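Clevham Reading at Home scheme
Progress report to the Muñoz Fund, September

The grant pays for book parcels sent to families with a child under five, and for a follow-up call after each parcel. We were asked to report on reach, use and cost.

Reach is the easy part. We have posted 3635 parcels against the target in the bid, and the Plusov estate is now covered, although late. I would not make much of this. A posted parcel tells you that we can buy stamps.

Use is harder. Of the families we rang, 1004 answered and agreed to talk. Nearly all of them said the books were being read. I am wary of that figure and would ask the Fund not to quote it. People are polite on the phone to someone who has sent them a present, and the question as written ("Are you enjoying the books?") more or less asks for a yes. We have changed it to "Which book did you last open, and when?" and the answers so far are a good deal thinner.

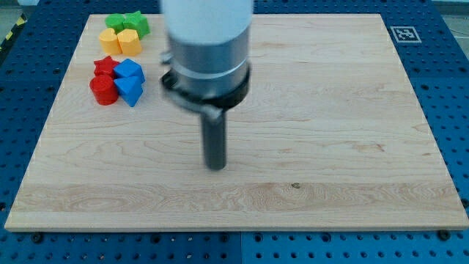

The families who did not pick up bother me more. We know next to nothing about them, and they may well be the ones the scheme was set up for. Ringing on a Sunday afternoon brought in a few more replies than weekday mornings did. It also used up staff time that was not in the budget.

On cost, postage went up twice and we absorbed it by dropping from 5 books a parcel to 3. No family has complained. That could mean three is enough, or that the other two were never missed – I can't tell which from the calls.

The Hasura nursery has offered to hand out parcels at the door, which would save postage and let staff see who takes them. I would like to try this before we ask for a second year. The bid promised a rise in school-readiness scores. We have no scores yet, and I doubt that a parcel of books would shift them by itself.

Spending to date is in the attached sheet.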